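Wivanura (manipulation software)

Wivanura is a software stack for controlling robot arms in short tabletop tasks. It combines a learned control policy, a grasp checker and a small task planner, and is maintained at the Zimatside laboratory under Refilwe Shezi. Its supporters call it a general-purpose controller. The published evidence is narrower than that.

Overview

The policy takes camera images and a written instruction and returns a short run of arm and gripper motions. The planner splits longer instructions into steps, and the grasp checker can veto a motion before the fingers close. Most of the reported work uses fruit and bowls: a pear in a small pale bowl, say, with an empty light blue one next to it.
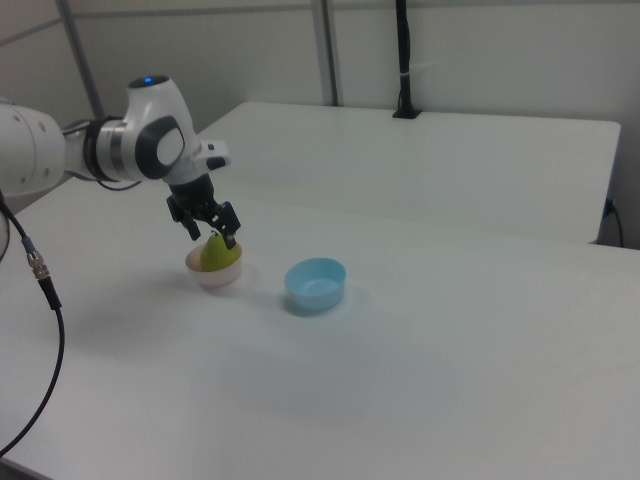 The checker, named Hayat, was added in September after the developers found that many failed grasps came from fingers closing too near the narrow end of an object. It estimates contact points from depth data and rejects those it scores as unstable. How much it helps is hard to say. The release notes credit it with most of the improvement over the previous version, but the camera calibration was changed in the same release and the two were never tested apart.

Evaluation

The main test covered 202 trials, of which 145 were scored as successes. Another 13 were left out as "operator error," a term the report does not define. Success was judged by the people running the arm – a common practice, and a weak one. Sadia Kazmi, who reran the test with the Lusora planner in place of the original, got similar scores and argued that the planner adds little when a task has only one or two steps.

Object choice is a further concern. A toy pear keeps its shape and does not bruise, so results with one say little about handling real fruit. Bowl positions were drawn from a fixed list of 42 layouts, all of which also appear in the training data.

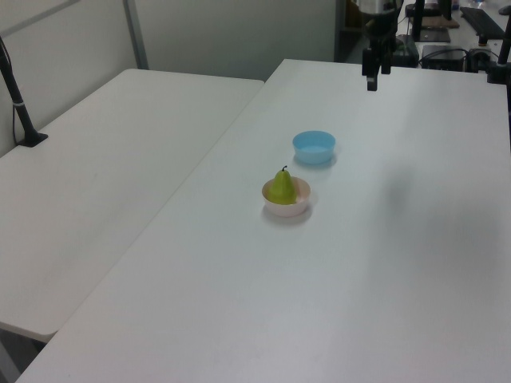
Availability

The control code and planner are public. The trained weights are supplied on request, and the raw trial logs have not been released as of 01/02/2026.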